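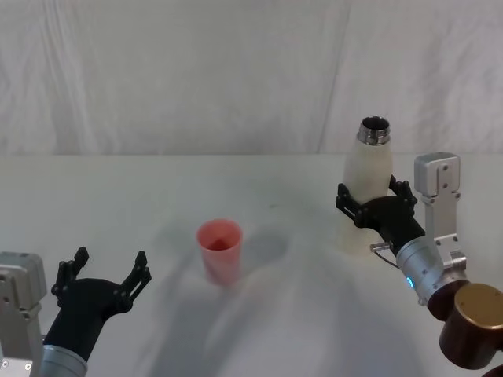 Two arms, one bottle, one cup: a bench setup at Hardale.

Equipment Planner, Robotics (full time, Prerkisstead)

Hardale is hiring someone to plan and buy the gear our manipulation group works with. We love this work, and we would love to find a person who gets a little thrill out of a well-kept parts list!

Our group teaches two-armed robots to handle everyday objects like bottles and cups. It's slow, absorbing work, and it runs on a long list of things that have to be ordered on time: arms, grippers, brackets, spare fingers, cables, and plain household stuff too. Right now the engineers do the buying between other jobs, and we've outgrown that. The next budget year starts in March and we want the plan for it to be yours.

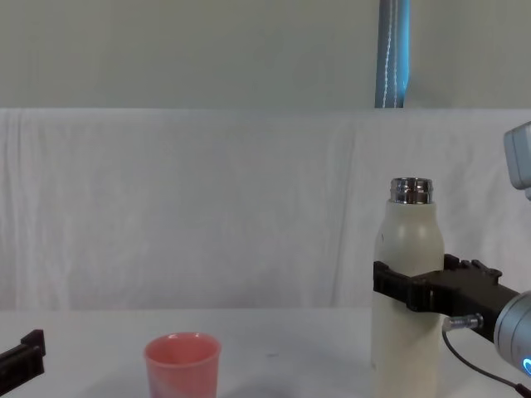
You would keep one budget for the whole group, get quotes, and argue (nicely) with us about what we really need. Your first big project is the second bench. We have to decide whether to stay with Nusico for the grippers or move to the Mujić line, and that means comparing spare part prices, lead times and repair terms over 5 years. You'd write that comparison and present it to the group.

You can approve orders up to $2000 on your own from the start. Anything above that goes to the lab lead, normally with an answer in two days.
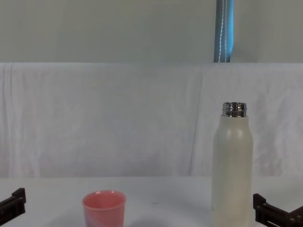

Mujić

I run the bench side of the group, and no, I have no connection to the gripper company, we just share a name. Please come with questions. I'm happy to walk you through any cable on the bench and what it costs to replace.

What we're looking for: at least two years of buying or budgeting for a lab, workshop or factory. You should be comfortable in spreadsheets and on the phone with suppliers. Robot experience is welcome but we can teach you that part. Some lifting when deliveries come in.

To apply, send a resume and a short note about something you bought for work that you were glad you bought, or sorry you did. Mark it "Equipment Planner" and address it to the Hardale front office in Prerkisstead.

Last updated: 4/21/24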